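Descaling the kettle, again

Our tap water in Gadley is hard. The August test strip read 9 on the supplier's scale, one step up from spring, and the kettle shows it: a chalky ring at the fill line and a rough crust over the heating plate.

I had been using the Sustelora sachets, which work but cost more than the acid in them is worth. Plain citric acid does the same job. My current method:

Dissolve 40 grams in a liter of cold water. Pour it in, bring it to 100 °C, switch off and leave it for 8 minutes. Empty, rinse twice, boil once with plain water and discard that too.

Dela Essien wrote in to say that boiling is a mistake, as hot citric acid can leave calcium citrate behind, and that is harder to shift than the original scale. She is right in principle. I have not seen it at this strength with a short soak, but for thick deposits I would now go warm and leave it overnight.

Vinegar also works. I stopped using it when the smell got into the lid seal.

Rinse water goes in a bowl first, so I can check for flakes before it goes down the sink. 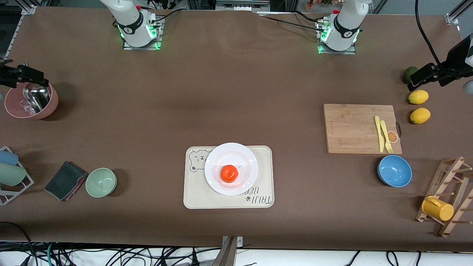
Pink bowl, at left. Fairly deep.

The Mirkeo filter jug is next. Abdul-Rahman Abugri has lent me his hardness meter, and I will post readings from a new cartridge and a spent one.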